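Riladel, April - The town safety office of Riladel asks all owners of shops, guesthouses and food stalls to check their outdoor electric sockets and cables before the rainy season begins. The free inspection program opens this month and stays open for 11 weeks.

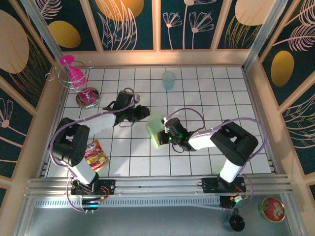
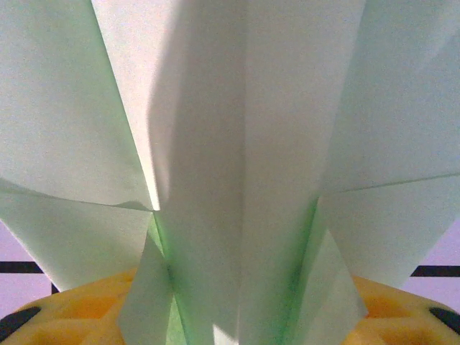

Two robot arms at a tiled work surface; green folded paper seen very close.

In the last rainy season the office received 176 reports of damaged or unprotected outdoor wiring. Most of them came from the Wike market and from the streets behind Amen Pier, where many stalls share one power line.

The inspections are done by the local firm Zumero, under contract with the town. An inspector will test each outdoor socket, look at the cover and the ground wire, and leave a written result with the owner. Sockets placed on the floor must be raised or closed. If a socket fails the test, the owner has 3 weeks to repair it - after this time the power to that socket can be turned off.

There are 1448 businesses on the list for this year. Owners who wish to choose the hour of the visit should ask at the safety office counter, between 9am and 4pm.

Residents and visitors are asked not to touch any socket or cable that stands in water, and to inform the nearest shop or the safety office at once.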